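Venum opens bookings for its two-armed folding service, starting with guest houses and small laundries

Desberg, December. Anyone who has ever run a guest house, a launderette or simply a busy family home will know the feeling of carrying the last warm basket up from the dryer and realising that the folding is still to come. We have been thinking about that basket for a good long while at Venum, and we are very pleased to say that our two-armed folding service, which we have named Plisby, can now be booked by small businesses in Desberg and the neighbouring town of Gough.

Plisby is a robot with two arms that works at an ordinary long table. It takes shirts, T-shirts, pillowcases and hand towels one at a time, folds them and leaves them ready for the pile. We bring it, set it up and teach it the way you like your things folded (and people do have strong feelings on this, as we have learned over many cups of tea!). Then we come back after 2 weeks to put right anything that isn't to your taste.

The service is offered on a monthly plan at £829, and that covers delivery, setting up, all visits and any spare parts. There is no long contract to sign. If your busy season ends with the summer, you may hand Plisby back and take it up again in the spring, and we will keep your folds on record in the meantime so that you needn't start from scratch.

We should like to be plain about what it does and doesn't do. Plisby is slower than a practised pair of hands, and it is meant for the long quiet stretches of the day when those hands are wanted elsewhere. It doesn't iron, it doesn't sort socks, and fitted sheets are beyond it for now, as they are beyond a good many of us. Very small baby clothes and anything with long ribbons should be kept aside and folded by hand. Our team is working on larger towels next, and customers on the monthly plan will get those as soon as they are ready, at no further cost.

Before opening bookings we spent a long autumn in our workroom in Desberg, folding, shaking out and folding again. We asked friends, neighbours and local shops to lend us the clothes they dislike folding most, and we ended up with 23 kinds of garment, from stiff work shirts to pyjama tops gone thin with washing. Much of the effort went into corners. A shirt that is held well at its lower corners tends to behave itself for the rest of the fold, and one that isn't will slide about and need doing over, so we kept coming back to that step until we were happy with it.
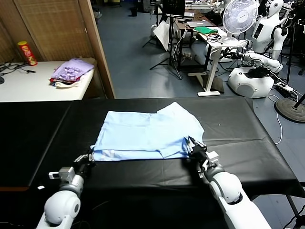
Plisby at work on a folded light-blue garment in the Venum workroom.

The table matters more than we first expected, too. We now supply a dark padded covering with every booking, cut to fit the table you already have, and you can wipe it down with a damp cloth at the end of the day.

The first 100 bookings will include an extra half-day visit free of charge, to be used whenever you please in the first year. Bookings are open now through the Venum website, or at our counter in Desberg between nine in the morning and four in the afternoon, where you are very welcome to bring along a shirt or two of your own and see how they come out.

Notes for editors

Venum designs and looks after household and laundry robots from its workroom in Desberg. Plisby is available in Desberg and Gough only at present. Further pictures and a price sheet can be had from the press desk on request.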